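Re: [kestalton-homes] Long sofas in small sitting rooms
September 30, 2026
Posted by the Pravetti house

> Has anyone on the list gone for one of the long sectionals in a terrace
> sitting room? Ours is narrow and we keep going back and forth between
> that and two small sofas facing each other. My other half thinks a big
> one will swallow the room. Also worried about getting it through the
> front door, and about what to do for a carpet underneath. We have bare
> boards at the moment and they are freezing by January.

Oh, do it! We dithered over exactly this for most of a year and I wish we'd got on with it.

We had the two-sofas-facing arrangement before, and it looked lovely when guests came and was a nuisance the rest of the time. Everybody wanted the one with the view of the garden, and the other ended up holding coats. One long run against the wall gave us the whole middle of the floor back, which surprised me no end. A low one helps, I think - you keep the wall above it, so the room still feels tall, and you can hang pictures or put up a shelf without anyone cracking their head.

Do go for one that comes apart. Ours arrived as separate sections and even then the hall was tight. The door opening is what you need to measure, with the door on its hinges, and then the turn at the bottom of the stairs if you have one. We took the sitting room door off and gained 43 mm, and we needed all of it. The Tadel delivery people were very patient, but they won't take doors off for you, so do that the night before.

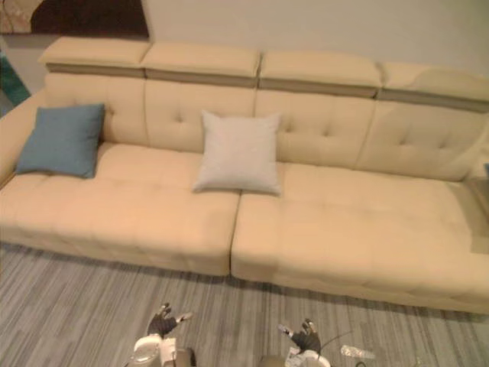
On the carpet, I would put it down first and worry about the furniture afterwards. We had bare boards too and the draught came straight up between them. I filled the worst of the gaps with strips of wool felt, then we had a proper thick underlay fitted, and the difference last winter was marvellous. I used to sit with a blanket over my knees from tea time onwards and now I forget where the blanket is.

The fitting came to £300 with Lammers, including taking the old gripper rods away, and they were in and out by lunch. Ask for the offcuts! I've used ours in the porch and under the legs of the piano, and there is a piece in the shed that I am saving for something.

If you go for a pale colour, don't be frightened of it. I was, and I've calmed down. A damp cloth once a week, nothing fancy, and keep it out of full sun if you can. Ours gets the sun until 9 in the morning in summer and then it moves round.

One thing I'd do differently is the sockets. We have a double one behind the sofa that we can't reach without pulling a section out, so the lamp lead comes round from the other side. Worth moving yours before the carpet goes down if you have an electrician in anyway.

You're very welcome to come and sit on ours if you're passing. And do tell us what you decide, I love hearing about other people's front rooms.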